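Ticket: Intermittent loss of network on first-floor sockets, Stostthorpe office
Reading time: 3 minutes
Opened: May 11, 2022
Product: Semside managed switch, firmware branch 6
Handled by: Marcelino Pimentel

Symptom. Wired devices in the first-floor rooms lose their connection for 20 to 70 seconds, then recover without action. Wireless clients on the same floor are not affected. Port lights stay green throughout.

Initial checks. Patch leads swapped on ports 3 and 4, no change. Uplink tested end to end, pass. DHCP lease time was at the default set in December and was left alone. The switch log shows the same line before each drop:

topology change received, port 28, flushing address table

Port 28 feeds the wall sockets in the end room. Each flush makes the switch relearn every address on the floor, and the Pramesum phone gateway is slow to answer afterwards.
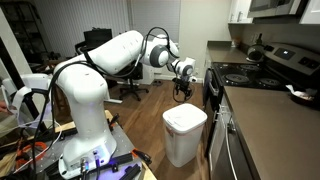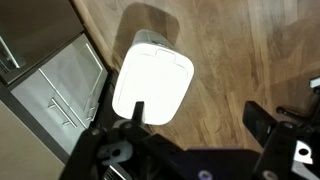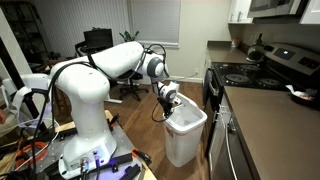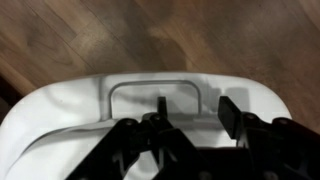
Stostthorpe, end room: white bin on the wooden floor (first and third pictures).

Cause. A small unmanaged switch behind the filing cabinet had two leads going back to the wall, both patched to the same cabinet. Spanning tree blocked one of them correctly — but the small switch was restarting on a failing power supply, and each restart brought the link down and up again.

Fix applied.
1. Second lead removed and its wall socket unpatched.
2. Power supply replaced.
3. Port 28 set as an edge port with BPDU guard on.
4. Address ageing timer returned to default. It had been lowered during an earlier ticket and never put back.

Result. No topology changes logged in the 28 hours after step 3. Ticket held open for 6 days, then closed. The Paredes office has the same cabinet layout and should be checked for doubled leads at the next visit.

Comments

Daiane Araújo: Same log line at Paredes, but on port 20. Does BPDU guard shut the port down completely, or only block it?

Marcelino Pimentel: Shuts it down. You need to re-enable it by hand unless error recovery is set — it is off by default on this branch.

Daiane Araújo: Found a doubled lead under the desk. Removed, will watch the log.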